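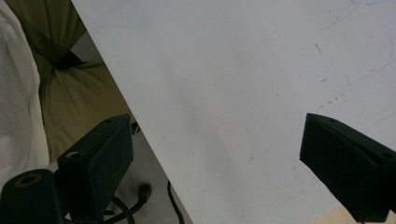
Materials & Process

The Slow Chemistry of a Whiteboard That Will Not Wipe Clean

Dry-erase ink is designed to fail. A permanent marker carries a resin that grips the surface as the solvent leaves. A dry-erase marker carries the same kind of pigment and much the same alcohol solvent, but adds an oily release agent that settles between the color and the board. When the alcohol evaporates, the pigment sits on that film as a brittle layer, and a felt pad can lift it off.

The arrangement works well for a few hours. After that the release agent begins to migrate, and on a porous surface it migrates down. What remains is pigment and binder in direct contact with the coating. Wiping takes the loose top of the stroke and leaves the rest, and the pale trace left over is known in the trade as ghosting.

Juwita Mangundap has spent much of her career measuring it. Her test bench at Praltum, a small coatings laboratory, consists of a weighted felt block on a rail, a reflectance meter, and a drying cabinet set to 60 percent humidity. A panel is marked with a standard line, left overnight, and wiped with 10 strokes of the block. The meter then compares the wiped stripe with bare coating beside it.

"People ask for a number of years," she says. "I can give them a number of wipes."

The surface matters more than the ink. Three kinds dominate the market. Melamine is a resin-soaked paper pressed onto board, cheap and slightly porous from the first day. Painted steel is better, although the paint is soft enough to be scratched by a dirty eraser. Porcelain enamel, which is glass fused to steel in a furnace, is close to nonporous and costs several times as much. In the Praltum protocol, a melamine panel usually shows a measurable ghost before 100 cycles. The enamel reference panel in the same rack has been through 591 and still reads within the error of the meter.

Scratches account for a good share of the difference. Dried pigment is a fine abrasive, and a loaded eraser drags it across the coating. Each scratch is a channel, and solvent carries fresh color into the channel faster than felt can pull it out. Under magnification an old ghost is often a bundle of such channels, all filled, running in the direction of somebody's habitual wiping arm.

Color also plays a part. Black is usually carbon, with fairly coarse clumps that release easily. Some reds and blues use finer pigments or a little dye, and dye dissolves. It can enter a coating that would have kept a particle out.

The cleaners sold for the problem are mostly water, alcohol, and a surfactant. They restore the look of a board and can shorten its life, as strong solvent strips the factory finish along with the stain. Alfie Stockdale, who resurfaces boards for school districts under the name Stadance, sees the results every July, when the classrooms are empty.

"The worst ones have been cleaned the most," Stockdale says. "Bathroom spray, nail polish remover, scouring pads. By the time I get there the gloss is gone."

His method is to degrease the board, sand it lightly, and roll on a two-part clear coat called Wemix. The coat needs around 10 hours before it will take a marker, and longer in damp weather. He does not resurface melamine that has swollen at the edges.

An older trick still works on fresh ghosts. Drawing over the stain with a new marker and wiping at once puts wet solvent and new release agent on top of the old pigment, which softens and comes away with the fresh ink. Mangundap has tested it and found that it recovers most of the reflectance on marks less than a day old, and very little on marks left for a month.

Her current work concerns erasers. A clean microfiber pad, swapped often, outperformed every coating change she tried on the cheaper panels. The pads go through an ordinary washing machine, without fabric softener.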